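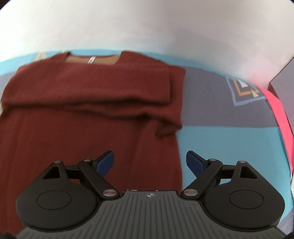

To: Damitz Residents' Interiors List
Subject: Re: Replacement of hallway flooring, Drunar building

Dear members,

Thank you for the replies received in April. The management office has reviewed them and wishes to answer the question below before samples are ordered.

Chak-lun Mok wrote:
> The notice says the new flooring will be laid over the old tile.
> Will apartment doors need to be trimmed, and if so, who pays?
> My door already drags on the threshold.

The new boards and underlayment will raise the finished floor by 16 mm. Doors that open inward are not affected. Where a door opens into the hallway, our contractor, Khattak, will trim and reseal the lower edge at no charge to the resident. Doors that drag at present should be reported now -- the hinges may need attention first.

Two finishes remain under review, a pale oak and a mid-gray. Sample boards will be placed in the lobby from 9 a.m. Residents who prefer one finish should reply to the list and give their apartment number. Wall paint will be chosen once the floor is settled -- please hold color suggestions until then.

Regards,
Management Office, Drunar

Damitz Residents' Interiors List | Contact the list owner | List hosting by Biltel | Back to top
2 replies | 0 shares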